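Reviews > Lettings & Property > Moving In

Worku property inventory app: three months of using it on my rental flat

I let out a two-bed flat in Rirnotwood, on the top floor of the old Isard building, and until this spring I did my check-in inventories on paper with a biro that never worked.
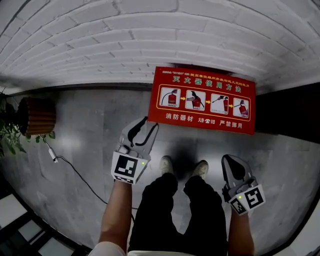

Then I had a row over a deposit, lost most of it, and decided it was time to pay for something decent. Worku costs £99 a year for a single property, which made me wince a bit, but I'd just waved goodbye to far more than that over a stained carpet I couldn't prove was clean in the first place.

Setting up took me an evening. You go room by room, tap in what's there and how it looks, and add your photos as you go. The wording it suggests is good – "light wear", "marked", "needs attention" – and my new tenants signed the whole thing on their phone at the kitchen table while I was still hunting for the meter key.

The things I like: it works without a signal (vital in the Isard stairwell, where you can't even send a text), the finished report looks smart, and copying last year's report for the next check-in saves ages. My first one ended up at 921 entries because I listed every single teaspoon. Don't do that!

What I like less is the search, which is hopeless. Type in "curtain" and you get every window in the flat but not the curtains. The basic plan also stops at 2,000 photos, and although that sounds loads, I'm already well on my way. The next plan up gives you 3,000 and costs nearly double, so I've been deleting my blurry ones in the evenings instead.

I did try Pumaro first, as it's free for a month. Prettier to look at, and the reminders for gas checks are lovely, but it logged me out twice halfway through the bathroom and I lost the lot both times.

If you've got one or two places to let and you do your own check-ins, I'd go for Worku. Four stars from me, and I'll bump it up to five if they ever sort out that search box.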